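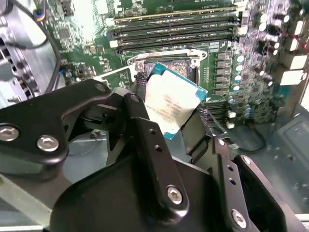 **Fivwood repair hall, Skultitz line - minutes of the safety and faults meeting**
June 21, 2025

Present: cell operators (both shifts), maintenance, quality, safety representative. Excused: purchasing.

**1. Previous minutes**
Accepted with one correction: the spare finger pads were ordered from Renska, not from Kurup.

**2. Dropped processor in cell 3**
The operator reported that the gripper lost a processor above the open socket during the night shift. The part fell on the contact pins and several were bent. The board is out of use until quality decides if it can be repaired.

Maintenance read the log. The grip force was set to the value for memory modules and the program did not change it when the task changed. The arm did not stop, because the slip alarm was switched off during the tests in October and was never switched on again. It is not known who approved this.

Quality asked if earlier boards can be affected. The cell has done 200 processor changes with the same setting. It was agreed to inspect the last 100 under the microscope first.

**3. Hand inside the cell**
After the drop, the operator opened the door and took the processor out by hand. The arm was paused but still had power. The safety representative reminded everybody that pause is not a safe state - the main switch must be off and locked before a hand goes in. The operator said that the restart then takes very long, and this was noted.

**4. Actions**
- Slip alarm on again in all cells: maintenance, before the next shift.
- Separate grip settings for processor and memory, with a check at program start: maintenance with Kurup.
- Inspection of the 100 boards: quality.
- New notice on the cell door: safety representative.

Cell 3 stays closed for processor work until the first two points are done.

**5. Other matters**
The light above the packing table is still broken.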